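# The long road back to the classroom

When Ayman Tazi left school at sixteen, he was quite sure he would never sit in a classroom again. He was good with his hands, he had the promise of a job at his uncle's bakery, and he'd had more than enough of being told to show his working. He is 56 now, and one evening a week he takes the bus across Jestbridge to study maths.

"My granddaughter asked me about fractions," he tells me over very strong tea, "and I pretended the phone was ringing." 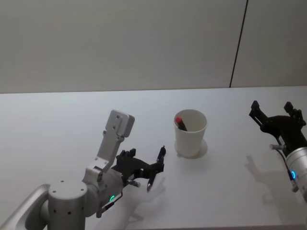

The evening school has 30 learners on its books this autumn, taught in small groups in the old library building on Khumalo Street. Some want a certificate for work. Others have come, like Ayman, for reasons they find a bit harder to put on a form, and the tutors have learned to leave that box until last.

Mirta Cabral has run the maths group for 11 years, and she begins every term without any maths at all. People talk about their old schools, the teachers they liked and the ones they still dream about, and quite often the whole first evening goes by like that. It used to worry her, she says, until she noticed that the groups which talked most at the start were the ones still coming at Easter.

After that it's shopping bills, bus timetables and recipes – Ayman's bread recipe, scaled up for a wedding, kept them busy for a fortnight.

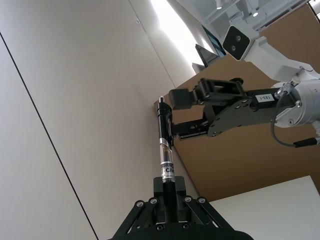 Money is always a worry. The school's grant covers the rent and the tutors' pay, but books come out of whatever can be raised locally, and last summer's street fair brought in £1,916, which Mirta remembers to the pound. She would love to open a second group in October for people who work evenings and can only manage mornings. Ehab Berrada, who teaches English down the corridor, has already offered to swap his hours so that she can have the bigger room.

Ayman sits his first exam next spring. He's nervous about it, and he has told hardly anyone outside the family, though he has been doing fractions with his granddaughter at the kitchen table on Sunday afternoons – she marks his work in green, and she isn't generous.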